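Flundik Counter Cups

A small set of pictures of plastic cups and a tray on a marble-patterned counter.

Contents
400 pictures in total
267 for training, the rest held back
3 folders: cups, tray, mixed

Notes
Most cups are see-through, so labels follow the outer rim. Where one cup shows through another, both get a label. Specks and veins in the counter are not labeled – please leave them that way. Tools left on the counter go under "other".

Known problems
43 pictures in the mixed folder still have the old color names. Gustari is the name of the older release – do not merge the two.
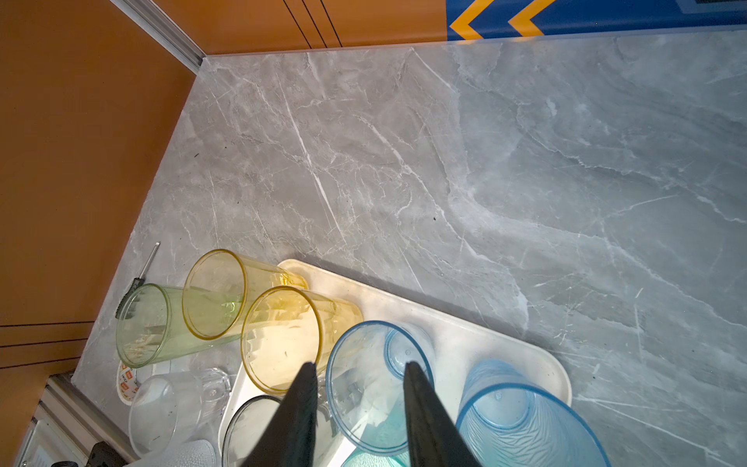
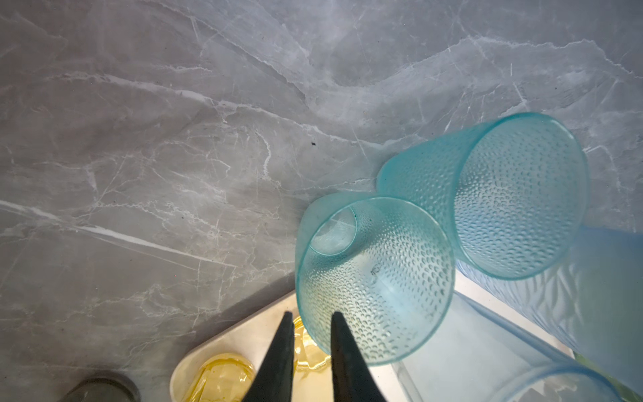
Cups and tray on the counter.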